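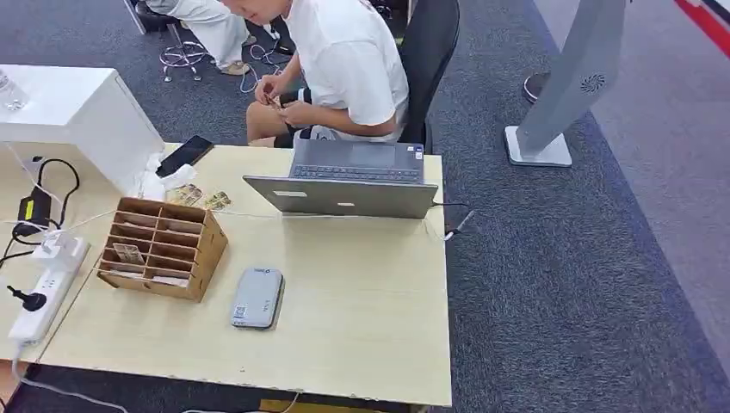

A desk at Rolance, with the cardboard pigeonholes in residence beside the laptop.

Desk news, such as it is

The cardboard organizer has now been on trial since April, and I am told I must report on it. Kalliopi Vasilakis brought the first one in flat, under her arm, and put it together over lunch with a good deal of muttering. The idea was that every small thing on a desk would have a square of its own. We have since learned how few small things we own that anyone wants to put in a square. Papers go in. Cards go in. The rest stays on the desktop, where it was perfectly happy before.

Makis Rallis would like it known that he voted for the metal drawers. The drawers cost 570 and the cardboard cost 30, so Makis's vote has been recorded and filed (bottom row, second compartment).

The larger matter is power. Our desks were bought from Margaritis back when a laptop was the only thing you plugged in, and the power strips have been creeping up from the floor ever since. On several desks the strip now takes the whole left side, with adapters and coiled cable for company, and whoever sits there writes on what's left. Seren Parri has measured hers and says she's down to the width of a sandwich.

So, a few requests before the tidy-up on 10 September 2020. Please label your power bricks. A dab of colored sticker will do, as long as it isn't the same color as your neighbor's. Unplug anything you can't name. White cables that wander down to the carpet should be tied to a desk leg - Mojtaba Ebrahimi has the ties, around 19 of them, and will part with them if asked nicely. Used tissues are not stationery and do not need a compartment.

Anyone who wants an organizer of their own should tell Kalliopi by noon. There are five left, all flat, and the instructions are only in the box of the one she has already built.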